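Getting an Old Hard Drive Out of Its Caddy

Somewhere in your home is a desktop computer that nobody has turned on since the last time you cared about ringtones. Before it goes to the recycler, take the drive out. Tax returns live in there, along with 1,307 vacation photos of the same beach.

Shut the computer down, pull the power cord, and hold the power button in for a few seconds. Touch bare metal on the case. Then take the side panel off and go find the vacuum, which you will want.

Look for two cables running to the drive, one for power and one for data. Pull each by its plug. If a plug won't budge, rock it gently along its length and say something encouraging. Yanking on the wires is how I came to own a Norkby power supply with one lead fewer than it shipped with.

Most plastic caddies have a pair of tabs you squeeze while sliding the whole thing toward you. Some have a lever instead. My old Fellesach tower had both, and only the lever did anything.
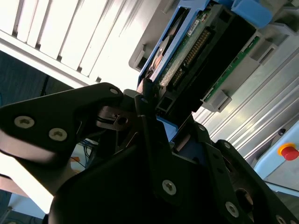 Once the caddy is out, lay it on a folded towel with the circuit board facing up and keep your fingers off the connector pins. Check the sides for screws. If there aren't any, the plastic is probably holding the drive with small pegs. Bend one rail outward until its pegs clear the holes, then tip that side of the drive up and lift. Old plastic gets brittle, so go slowly unless you enjoy hunting for pegs under the fridge.

Screws go in a cup. I have used a saucer, and I have stepped on the results.

If you plan to copy files off, put the drive in an antistatic bag until your adapter arrives. Leave the caddy in the case if the computer is being donated. Whoever gets it next will need one, and replacements for a machine that age cost more than the machine.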